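Sábado, por la noche

Me levanté a las siete con dolor de espalda, otra vez por el sofá. El tren de Namance salió con retraso y llegué al huerto cuando ya daba el sol en la parte de abajo. Regué los puerros y las acelgas. Las habas siguen pequeñas y tienen pulgón en las puntas; corté las peores y dejé el resto para mañana.

Gasté 134 euros en el vivero Yammine, más de lo que quería. Compré dos sacos de mantillo, la malla para los guisantes y un limonero que no estaba en la lista. El limonero va en la maceta grande del patio, la que se quedó vacía en diciembre. El depósito de agua es de 300 litros y con este calor me dura cuatro días. El de 600 no cabe junto al muro, lo medí dos veces.
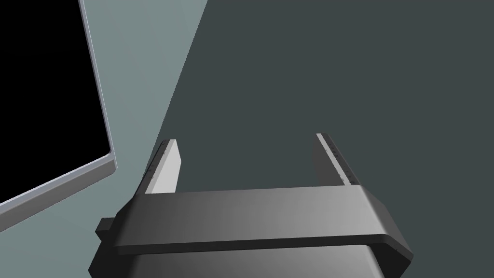
Gris oscuro, hecho por ordenador.

Comí tarde, lentejas de ayer. Después intenté arreglar la bomba y no pude. Perdí la arandela entre la grava y estuve un buen rato de rodillas buscándola. Habrá que pedir otra en Nellico, que tardan una semana, o acercarme yo el lunes si salgo pronto.

A última hora cayeron cuatro gotas, insuficientes para nada. Até los guisantes con la malla nueva hasta que no se veía. Me quedan por plantar las cebollas y por limpiar la acequia. He cenado pan con tomate y tengo las manos llenas de arañazos. Mañana, el pulgón.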